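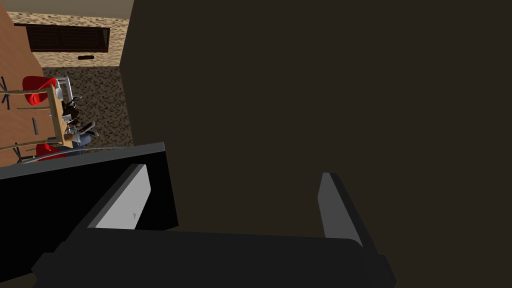 Gripper open, nothing in it.

What a month at Woswood School! Our eighth graders held their Penny Jar Week in December and brought in $2,000 for the Horstead food pantry (I had to ask the office twice, I was so surprised). The winning homeroom filled 199 paper rolls of pennies and gets a pancake breakfast at 8 in the gym.

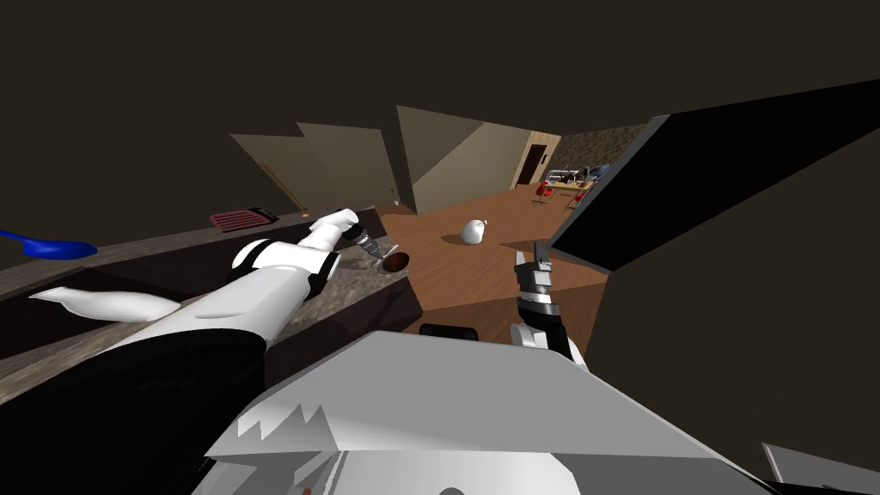
I also want to brag on our choir, who took 2 buses over to Horstead and came home with a top rating! They sang beautifully, and I may have teared up a little during the second song. Spring concert forms are in backpacks now, so please sign them and send them back. Parents, we still need cookies for the reception!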